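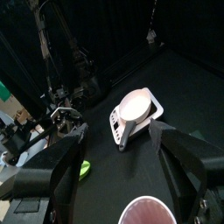

*Kitchen scale and the little white cup with the gray handle.*

OK quick one, I have to be out the door by 6 and the laundry is still going.

So I've had the Pemis Cha for a while now and I keep getting the same email. Is it worth getting the Sport over the regular one. Short version, yes, probably, if you can live with the seats. Long version is the rest of this.

Put 531 miles on it last week. Out past Stallivine and back, mostly two-lane, some highway, one really miserable stretch of gravel where the county has torn everything up and left a single cone to mark it. Car was loaded going out, empty coming home. Makes a big difference, more on that in a second.

## Engine

173 horsepower. On paper that's nothing. Every family crossover in the grocery store parking lot has more. But the Cha is small and it's light and the gearing is short, so it feels quick up to maybe 50 and then it just sort of feels fine. I don't mind. I spend most of my life under 50.

What I do mind is the throttle in Sport mode. Way too jumpy off the line. You breath on it and the thing lunges. I leave it in Normal around town and only switch over once I'm out past the last light. There's supposed to be a custom mode where you can have the heavy steering with the soft throttle, but it forgets the setting every time you shut the car off. Every time! So you're back in the menu, three screens deep, in a gas station, with a guy waiting behind you for the pump.

## Manual

Got the manual. Would get it again. Clutch is light, bite point is higher than I like, shifter is a bit rubbery going into second when it's cold out. Warms up and gets better. The knob is metal on top and I'd trade it for a plain plastic one tomorrow. It's freezing in the morning and in July it will brand you.

Hill out of Stallivine is the one I always use for judging a car. Long, steep, tight right about halfway up with a dip in the middle of it. Old car needed second there and made a lot of noise about it. The Cha pulls it in third. Not fast, but it pulls. Did it with the back full of boxes and it still managed, just had to keep my foot in.

## Tires (this is the real post)

Ok so here's what I wanted to get to. The tires it comes with are junk. Sorry. They're loud, they tramline, and on wet paint they let go with no warning at all. I put up with them until October and then ordered a set of Flindettis, the touring ones, same size as stock.

Huge difference. Like the car went up a trim level. The hum on concrete highway is mostly gone, still there on the really coarse stuff. Ride over small broken-up patches is a lot softer. And you give up a tiny bit of that sharp turn-in feeling, I noticed it for about two days and then forgot.

Mileage dropped a little. I don't keep a log so don't ask me for the number. I just know I used to get home from my sister's with the needle over the quarter and now it's under it.

Things to know if you go this route:

- Shop wanted to sell me the next width up. Said no. I've seen those rub at full lock on this car
- Reset the pressure monitor after, it's in the vehicle menu, hold the button till it beeps
- Retorque the lugs after a week or so, mine had moved a hair
- Keep the stock set if you have space, somebody always wants them for a lease return

## Seats

Too narrow. I'm not a big person. The side bolsters hit me right under the shoulder blades and after an hour I start doing that thing where you shift over onto one hip. On the way back from this trip I stopped 4 times and only one was for gas. The regular Cha has flat boring cloth seats and I would honest to god take those if they'd let you mix and match. They won't, I asked.

Lower back part is great though. No complaints there.

## Odds and ends

Heads up that the hatch does not like being closed gently. Slam it.

Wind noise from the passenger mirror starts at 65 or so. Dealer says normal. I had the driver's side window down a crack for half the trip anyway so whatever.

Cupholders still too shallow. Tall coffee tips in any corner you'd actaully enjoy.

Headlights are excellent, best I've had on anything. That gravel section was pitch dark on the way home and I could see every rut. Didn't help me miss them.

Cargo floor has two heights and the low one gets you up to 3 extra inches. Doesn't sound like a lot. It's the difference between the cooler fitting upright and not.

## So, Sport or not

If you're mostly commuting, get the regular one and spend the difference on Flindettis and have money left for gas. If you have a road like Stallivine anywhere near you, get the Sport, do the tires anyway, and maybe sit in that seat for a full half hour at the dealer before you sign. Make them wait. Bring a book.

Brakes I'll do in another post, front pads are due and I want to see what they look like when they come off. Dryer just buzzed, gotta run.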